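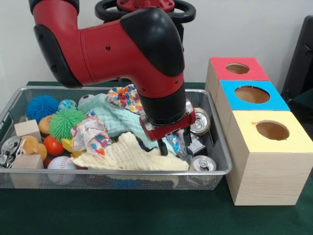 Mixed bin, Mivgate running the arm, fingers down by the cream cloth.

Mivgate 3 review: grasp planner + task sequencer for a single arm
Posted by Azucena Ledesma, 11/04/2025

Short version: good planner, annoying editor, buy it if your bins are messy. Long version below, typed between runs so forgive me.

Coming from Tovar, which we ran until September. Tovar is fine on boxes. Give it cloth and it sulks. Mivgate does cloth. Not perfectly, but it proposes a pinch on a fold and not the dead center of the fabric, and most of the time I'd have picked the same spot myself.

Install: painless. One config file, one license key, hand-eye calibration wizard that wants 20 poses and means it. I tried to skip the last few and it made me start over. Fair enough.

Perception. Better than I expected on shiny stuff, the depth fill is decent. Segmentation merges things that touch, esp. two fabrics with the same sort of texture. There's a slider called "split bias". Turn it up. Default is way too low and the manual doesnt mention it outside the appendix.

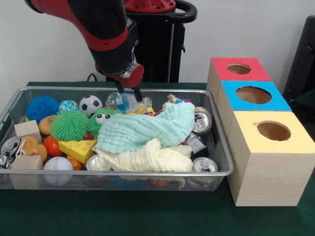
Clear plastic is where I spent most of my week. Depth drops out, the mask comes back as confetti, and the planner either ignores the thing or aims at whatever is underneath. Mivgate has a "transparent" mode that leans on color edges and any opaque patch it can find, so a bottle with a blue label like the one under the fingers gives it something to hold on to. Without a label, much shakier. It also lets you set the approach height per class, handy when the target is lying near the back of a wire basket and you want to come straight down. Do set it. The global value is too cautious for cans and too brave for everything soft.

Sequencer: ugh. Drag and drop blocks, no undo past one step, no diff. Sabina Cassim on our team gave up and writes the YAML by hand, I followed her after two days. The YAML is nice! Readable, comments survive a save. Shame about the GUI.

Speed. Planning call is roughly 198 ms on our box with collision checks on. Fine for us. The replanner does hitch if you feed it a full cloud, so crop to the bin first.

Logging is the best part. Every attempt stored with the mask, the candidate grasps and the score, and you can scrub back through them. Keeps the last 3000 by default, then quietly drops the old ones. Change that before a long run. Ask me how I know.

Support: Budstead resells it here, answered same day, twice. Bevside plugin for the gripper driver is still beta and you can tell, it lost the connection whenever I changed force limits mid-task.

Pros: cloth, logs, YAML, per-class settings
Cons: sequencer GUI, bad defaults, beta gripper plugin, docs have holes

4 out of 5. Would be higher with a real undo. Will update when the next point relese lands, they say the merge problem is on the list.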